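Plonari Play Kitchen: Set-up Guide
Section 4. Laying the breakfast table

By Mi-kyung Sung
February 5, 2022

Before you begin, please check that the table is level and dry. The smallest table we recommend is 460 mm deep. On a smaller one the pieces can fall down easily.

1. Put the large appliance at the left edge of the table, with its handle free to move.
2. Place the toast rack to the right of the appliance. Stand one slice of bread in it. The slice may lean a little, it is normal.
3. Set the pink plate near the back of the table. Keep it clear of the appliance.
4. Lay out the food in the middle: the apple, the banana, the pastry and the yellow cube. Leave a space for fingers between the pieces.
5. Put the wicker basket at the back, on the right side.

Note: The basket must be 170 mm or more from the table edge.

Caution: Do not lift the basket by the rim when it is full. Hold it from under with two hands.

6. Small blocks are served on the plate, one at a time. Lower the block until it touches the plate, and only then let it go.
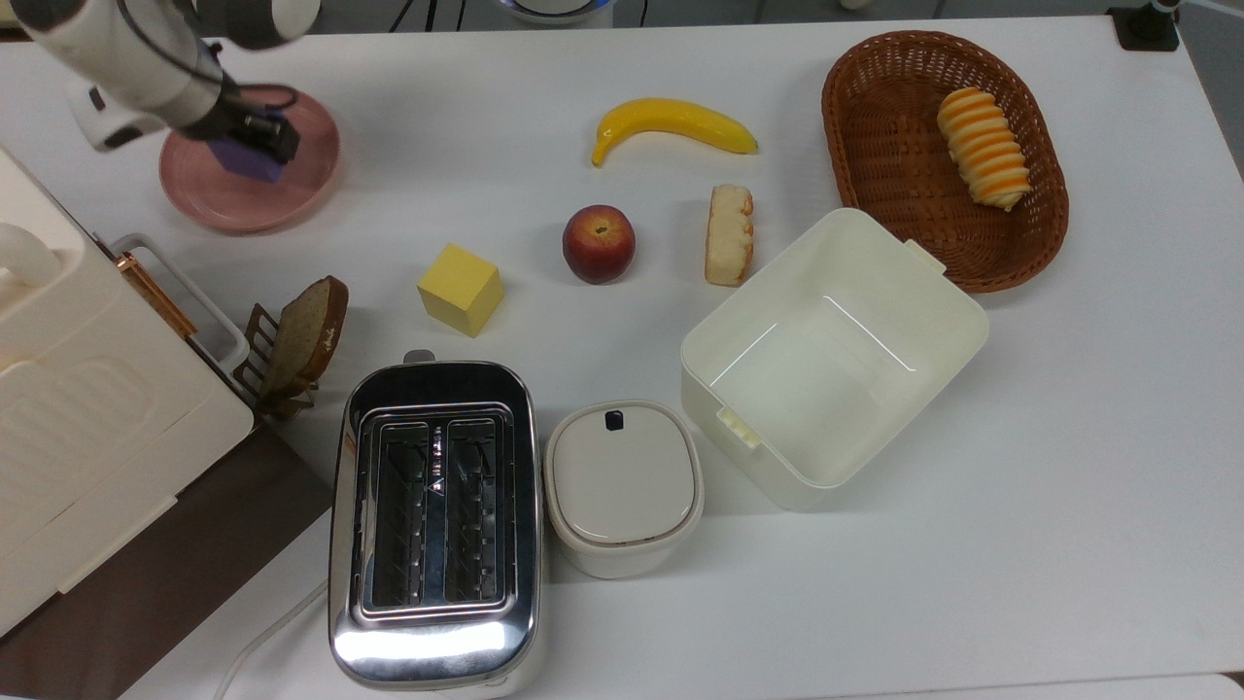 7. When the meal is finished, collect the small blocks first and the bread last. Wipe the plate with a soft cloth. Do not put the basket or the toast rack in water.

If a piece is missing, please write to Plonari and give the name of the piece and the set number, 1,570.

Last updated: February 2022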